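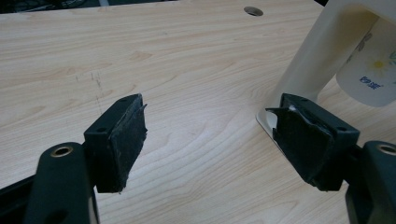

Vija Uibo on Singing Low

I'd had Vija Uibo's new album, Flolloven, on repeat since April, so when she said yes to a chat I got a bit giddy (okay, very giddy!). It's her first record without the band, six songs in all, and she pressed just 500 copies.

"I wanted to hear what was left when I stopped belting," she told me. "I sang in Skevinau bars for years, over blenders and hockey games. You forget you even have a low voice!"

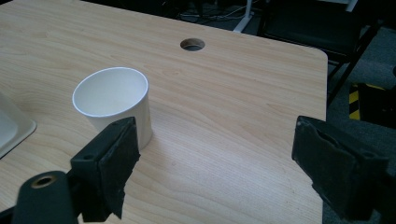 The song I kept coming back to is "Wendt," which she cut in 3 takes at a little studio called Trimau. There's a soft tapping all the way through it, and I'd guessed brushes on a snare. Nope – "Fingernails on a cup," she said, laughing. A plain white paper one, empty, the kind you'd get at any water cooler. "We tried a mug and it sounded like a kitchen."

She's already writing again, mostly at night, mostly on a guitar with a cracked neck she refuses to fix. I asked if the band might come back for the next one. "They keep asking me too," she said. "The drummer wants his tapping part."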